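Workshop > Hand Tools > Gripper Comparison > Pre-Session Checklist

Last updated: December

Posted in December by the Skomemby bench team

Hand-held gripper check, chopstick and spoon round

We wrote this for ourselves when we started comparing the Giretden pads with the older Kornix ones, and it has grown a fair bit. Please go through it before each set of 12 grasps, and do leave a comment even when everything passes — the comments are what we end up reading later.

1. Jaws and pivots. Open and close the tool fully 4 times.
[x] Pass. Comment: nice and smooth, a touch stiffer than last month, though that may just be my hands in the cold.

2. Pads. Look for lifted corners, shiny patches or crumbs in the texture.
[x] Pass. Comment: wiped both with a barely damp cloth. I do like how easy these are to clean!

3. Thin-object hold. Take one chopstick, stand it upright between the pads and keep it over the holder.
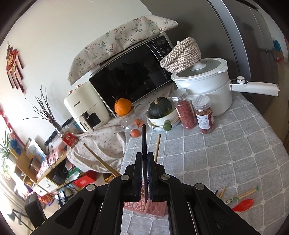

Item 3, dark chopstick held upright over the pink holder.

[x] Pass. Comment: the dark lacquered-looking ones are the ones I'd worry about, so please always include one. Squeeze gently; the Kornix pads liked a firm hand and it is a hard habit to lose.

4. Mixed pile. Put wooden and dark chopsticks together with the plastic spoons, and leave a paper sleeve on one pair. Bring the open jaws in from either side before choosing what to pick.
[ ] Pass [x] Repeat. Comment: spoons are fine by the handle, but I keep wanting to go for the bowl, and we should settle on one way before comparing scores with Higuchi.
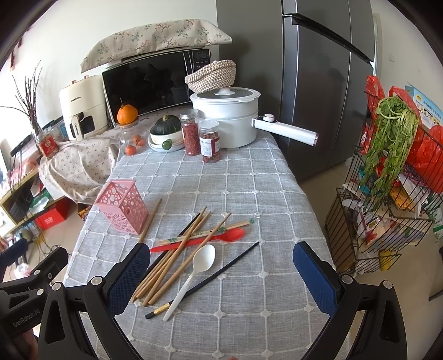

5. Camera view. Both pads must stay in view with the jaws wide open.
[x] Pass. Comment: lens cleaned as well, while I had the cloth out.

6. Storage. More than 40 percent free on the card, battery at 100.
[x] Pass. Comment: the spare battery still needs a label, if anyone has the marker.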